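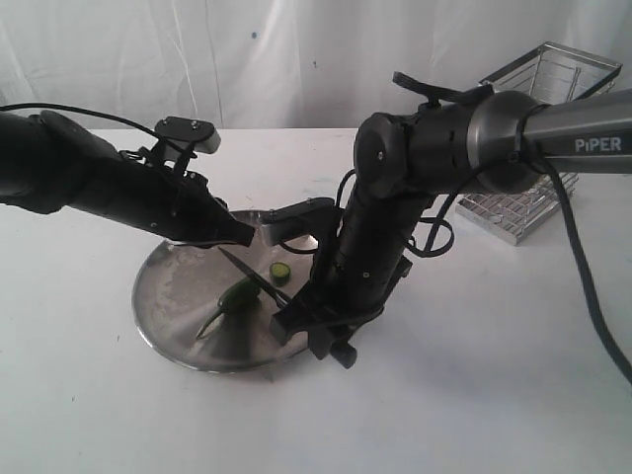
Two arms, one knife, one steel plate and some green veg. Thread on the fault that ate my week! 🧵

**1/** So the chopping setup has been running nicely for a while - left arm minds the food, right arm has the knife. I was up to 1,035 logged cuts and feeling pretty great about life. Then the right arm started drifting.

**2/** Drifting how? It would finish a stroke, lift, and come back a hair closer to the left gripper. Every time. Tiny amounts, so I missed it on the live view. The Multow logs had it plain as day once I plotted them.

**3/** Cut 1,035 is where blade met gripper. Just a tap, and the force limit stopped both arms right away (yay, force limit!). But a knife going where it wasn't sent is a knife fault, full stop. I hit the e-stop and wrote it up before touching anything.

**4/** First guess was the wrist calibration. Redid it, ran 200 dry strokes with a wooden spoon in the gripper. Still drifting. Second guess was the cable pulling on the forearm. Rerouted it, another 200. Still drifting!!

**5/** The real culprit was my own code. Obi (my little motion planner) saved the lift height as an offset from the LAST stroke, and a rounding error got added in each time. One line. I was so happy to find it I did a lap of the Flisham workshop.

**6/** What I changed:
- every stroke now starts from a fixed home point
- blade and left gripper have a hard keep-out gap
- the run pauses itself every 300 strokes for a position check
- spoon first, knife second, after ANY code change

**7/** That last one should have been a rule from day one, and I knew it. If you're running anything sharp on two arms, please go look at how your offsets add up. It's a fun plot to make, I promise.

**8/** Fix and the ugly drift plots are in the Storgate repo, under "knife-drift". Peppers are back on tomorrow - I'll post the new logs when they're in.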